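3.2 House rules and the night hours

The second group of data comes from the written rules of the campgrounds. We collected the rules of 33 sites in the Olska valley, in the form in which they are given to guests at arrival. The oldest of the sites was opened in 1959 and the youngest was in its first season when we visited. For each site we noted the hours in which quiet is asked, the rules on generators and on late arrivals, and the person to whom a guest should turn in case of a dispute.

Almost all the rules name a quiet time, but they differ in what is meant by it. At Pistus, the largest site, the rule speaks only of music and engines. At Brutside it includes also talking outside the vehicle, and children are asked to be indoors. Several sites use the word "quiet" without any explanation, and the guests whom we interviewed understood it in very different ways. One couple believed that a low radio under the awning was allowed. Their neighbors, on the next pitch, believed the contrary, and both couples had read the same sheet of paper.

The interviews were held at the guests' own pitches, mostly in the late afternoon, and lasted as long as the guests wished. We conducted 109 interviews in total. Small food items were often on the table during this time, and eating was for many guests the moment in which the day's complaints were told.

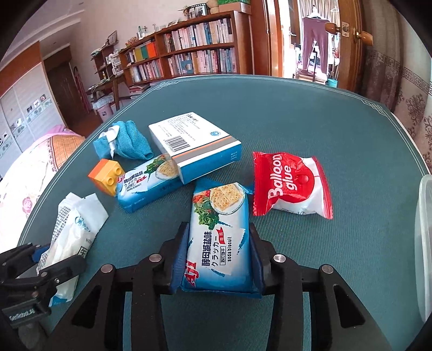

Figure 4. Packaged soda crackers and a white medical packet on a round table with a textured cloth.

It was expected that guests with a longer stay would be more strict about the night hours. This was confirmed only in part. Guests who stayed over 7 nights knew the rules better, but they also reported more exceptions which they had arranged with the host, for example a later return from a fishing trip. Short-stay guests knew fewer rules and complained more about them. We follow here the distinction of Aebischer between a rule that is read and a rule that is learned from neighbors - the second kind appears to be stronger in our material.

A further point concerns the hosts. In the rules, the host is the person who decides. In practice, most hosts told us that they prefer to wait until the morning before they speak to anybody, and that a visit at night makes the conflict bigger. Mechthild Leitner, who read the interview notes independently from us, marked the same passages on this point. The rules themselves say nothing of this waiting, and guests who called the host at night were sometimes disappointed by the answer. The question of fines is treated separately in Section 3.3, as only a few sites have ever collected one.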